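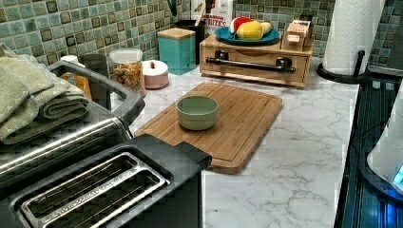

Counter in the Flidier test kitchen, with the small bowl on the bamboo board.

Huvero finger sets for small arms
Soft set and hard set, sold separately or together

The Huvero finger sets fit on the common two-finger parallel grippers used with small arms on a table or a kitchen counter. There are two sets. The soft set has a flexible skin over a rib structure, and the hard set is a plain straight finger with a thin rubber pad on the inner side. Both use the same mounting plate, so you can change from one to the other with a single key and without taking the gripper off the arm.

Many customers ask us which set they should buy first. For this reason we have tried both sets on the same objects, with the same arm and the same controller, and we write our findings on this page. We also compared them with the Noltine N fingers, which a good number of our customers already have.

What is in the box

Each set contains:
2 fingers
1 mounting plate
3 spare pads (hard set) or 2 spare skins (soft set)
1 key and screws
Printed mounting guide in English and Spanish

The Noltine adapter ring is not included. Please order it separately if your gripper has the older Noltine pattern. If you are not sure which pattern you have, look at the screws on the gripper face: the older one has the screws in a square.

Sizes

Length of finger from the plate: 37 mm (hard set), 37 mm (soft set, skin not pressed)
Key size: 2 mm
Colour: black or grey
Suitable for: table arms with a parallel gripper, Huvero plate or Noltine pattern with the ring

We have made both fingers the same length on purpose. When you change the set, the tool point stays in the same place and you do not need to teach your positions again. In practice the soft skin gives way a little under pressure, so for very flat objects you should still check the height above the surface.

How the two sets behave

The hard set is the more exact of the two. When it closes on the rim of a bowl or on the edge of a plate, the operator sees clearly where the contact is, and the object does not turn much between the fingers. It is also easier to clean. On the other hand it is less forgiving. If the arm comes in a little too far to the left, one finger touches first and pushes the object away, and on a smooth counter the object can travel quite far before the second finger arrives.

The soft set accepts a bad approach much better. The rib structure bends around the object, and you can close on a round shape from almost any side. Saeed Taheri, who operated the arm during most of our trials, preferred it for fruit and for all textile things. He liked it less for the bowl. The skin hides the last few millimetres from the camera, and he had to guess when the rim was between the fingers.

The Noltine N fingers are somewhere in the middle. Their pads are wider than ours, and this helps with boxes. For small objects which stand close together we found them too wide, and they pushed the neighbour object.
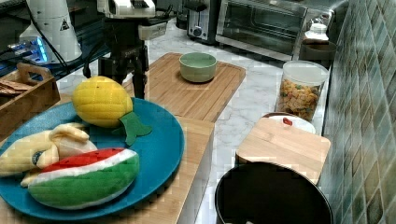 Applications and Testing Team, Flidier

For the trials we work at the counter and keep the task simple. The blue plate with the plush fruit stands on one board, the pale green bowl on the other, and the arm works from above. The operator takes a toy from the plate, brings it to the bowl and lets it go. Then the same is done in the other direction, and after this the plate is turned and everything begins again.

Plush fruit looks like an easy object, and a visitor often asks why we do not use something more serious. The pineapple is in reality a good test for a finger. The body is quilted and soft, but the leaves are felt and they hang down, so when you take it by the leaves the body swings. With the hard set, the leaves slipped out in several tries until we replaced the pads with fresh ones. The soft set held them well from the beginning. Taken by the body, the pineapple made no difficulty for any of the three finger types.

The banana has its peel partly open, and the fingers must close across it. If they close along it, they only press the toy into the plate. Here the rotation of the wrist is more important than the finger, and we do not want to say that one set is better.

The watermelon slice is the largest of the toys and stands on its curved side. It rolls when it is touched. The soft set was clearly stronger with it, because the skin lies on the thick rind and stops the rolling. The hard set can do it too, but the approach must be slow and both fingers must arrive together. In our notes Analyn Dalisay has written "slow down before the rind", and we repeat this advice to everybody who uses the hard fingers for round things.

We tested the bowl also as an object, not only as the place for putting things. It is smooth and the rim is thin. With one finger inside and one outside, the hard set lifted it straight and put it down without a loud noise. The soft set lifted it as well, but the bowl leaned to one side.

Our recommendation

Buy the soft set first if you collect demonstrations with many different objects, or if your operators are new. Buy the hard set first if your work is mostly with dishes, rims, handles and thin edges. If you have the Noltine N fingers and you use them mainly for boxes, we see no reason to change, and it would be wrong of us to tell you something else.

The two sets together cost less than bought one by one. The price is in the shop, and schools and universities can ask Carla Nassar for the education price.

Camera and controller notes

A camera on the wrist sees the hard set better, as I have said. For the soft set we recommend one more camera from the side of the counter, placed low enough to look under the skin. Glossy wall tiles behind the work can give reflections, especially when there are lights from other equipment near. Turn the camera a little until the reflections go out of the picture — it takes one minute and it saves a lot of trouble later.

We used the Lundgren hand controller for all trials. The trigger has a long way, and this suits the soft set, where the last part of the closing is the important part. With a short trigger the hard set is more comfortable. You can change the closing curve in the settings of most controllers, and it is worth to try this before you blame the finger.

Please leave some free length in the cable near the gripper. A cable which is tight when the wrist is turned will pull the arm away from its position, and the operator will feel it as a fault of the fingers.

Care

Wipe the pads and skins with a damp cloth. Do not use strong cleaners on the soft skin. Textile fibres from plush objects collect on the pads and make them slippery, so clean them more often when you work with such objects. Replace the skin when you see a cut in it, even a small one.

Returns and questions

You can return an unused set within 14 days. A set that has been mounted can be exchanged if there is a fault in the material. Technical questions are answered by Bautista Lucero, and questions about delivery by Senga Cruickshank. Please write the name of your arm and of your gripper in the first message.

Page last changed: 9 Jun 2025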